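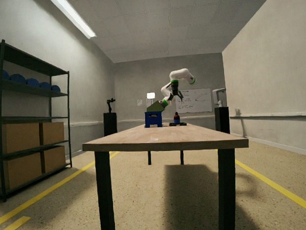
A blue crate at the far end of a long table, with a white robot arm behind it.

Rebane Landscape Opens Design Office and Display Garden in Arnance

May 22, 2022

Rebane Landscape has opened a new design office and outdoor display garden in Arnance, giving homeowners in the area a place to view patios, retaining walls, decking and planting plans before work begins on their own property.

The office is the firm's second location. It will handle design consultations, permit drawings and project scheduling for Arnance and the neighboring communities. Construction crews will continue to be sent out from the original yard in Stistine, where the company keeps its trucks, stone and nursery stock.

The display garden covers about 4000 square feet and is divided into four areas: a paved dining terrace, a raised deck with built-in seating, a gravel courtyard, and a sloped section with terraced beds and stone steps. Each area has been built to the same specifications the company uses on residential projects, including base depth, drainage and edging. Signs list the materials used and the upkeep each one requires.

"Many of our clients have had to choose paving from a sample board," said Maureen Fothergill, president of Rebane Landscape. "A full terrace lets them walk on the surface, look at the joints and see how the color changes after rain. We believe that leads to better decisions at the design stage."

The Arnance office will be managed by Mekdes Seyoum, who has been with the company for 11 years and most recently served as senior designer in Stistine. Ms. Seyoum will oversee all consultations at the new location and will remain the lead designer on projects already under way.

"Arnance has a large number of narrow, sloping lots," Ms. Seyoum said. "Water management has to be settled before anything else is drawn. We built the terraced section of the garden with those properties in mind, and the drainage channel has been left open in one place so visitors can see how it is laid."

Work on the garden was completed in April. Planting in the terraced beds consists mainly of native grasses, low shrubs and perennials suited to dry summers. The gravel courtyard is shaded by young hornbeams, which are expected to take several seasons to fill in.

The company has also introduced Trinora, a fixed-fee design package for small yards. The package includes a site visit, a measured plan, a planting list and one round of revisions. Clients who go on to sign a construction contract will have 100 percent of the design fee credited toward the cost of the work. Larger projects will continue to be quoted individually.

The display garden is open to the public during office hours, and no appointment is needed to walk through it. Design consultations are by appointment only. Homeowners are asked to bring a property survey, if they have one, and photographs of the area to be improved.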